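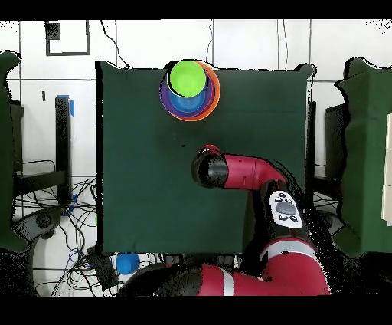
Two Grippers, One Arm and Far Too Many Bowls
Speaker notes, Efraín Grajales, October 5, 2020

Slot is short. Don't do the long hello. Say name, say Voltcombe, get on with it.

OPENING
Ask who has bought a gripper on the strength of the data sheet. Wait for the hands. Put my own up.
The question we set ourselves in May: does the Kondach two-finger do nested bowls better than the Tillman, on the same arm, with the same controller settings? We thought it would take a fortnight. Pause for laughter from anyone who has done this for a living.

WHY BOWLS
Thin rims, smooth sides, and they sit inside one another. A cube forgives you. A bowl lets you believe you've got it and then brings its friends along.
Task is dull on purpose: take the top bowl off the stack, put it down elsewhere on the cloth, leave the others where they were. Taking two counts as a fail, however gracefully it was done.

THE NUMBERS
1000 attempts in all. 610 with the Kondach, the rest with the Tillman, and yes, that's lopsided. The Tillman's finger pads were on order. Say this before somebody in the second row says it for me.
Double picks: 54 for the Kondach, 44 for the Tillman. Let them look at that for a moment, then remind them of the lopsided bit. As a rate the Kondach comes out ahead. Not by enough to frame and hang in reception.
Don't get drawn on price.

THE CAMERA PROBLEM
Slow down here, it's the part people ask about afterwards.
The arm gets in its own way. We had planned our approaches for the fingers and given no thought to the elbow, and from the head camera the elbow is what you get.

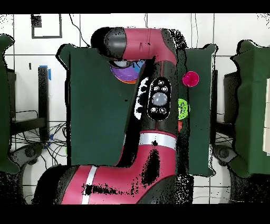
Arm across the head camera's view, with the purple and lime-green pieces partly hidden behind it.

Point at the speckle too. Dark patches over the red shell and down across the floor. Our depth filter had opinions about those, most of them wrong.
What we changed: look first with the arm parked well to one side, store the rim positions, then move. Crude, and I'd do it again. The Rerkine wrist camera is the grown-up answer and I'll get to it if there's time. There won't be time.

THINGS I'D DO DIFFERENTLY
Order spare pads before starting.
Swap grippers every day, so a bad calibration hurts both equally.
Write down which controller build we were on. (If asked: we did, from the second week.)

QUESTIONS
Likely one: why not suction? Answer: ridged insides, and the cup we had leaked. Next year's talk, if they'll have me.
Leave the results table up while people ask. Water is on the left of the lectern, laptop charger is in the green bag.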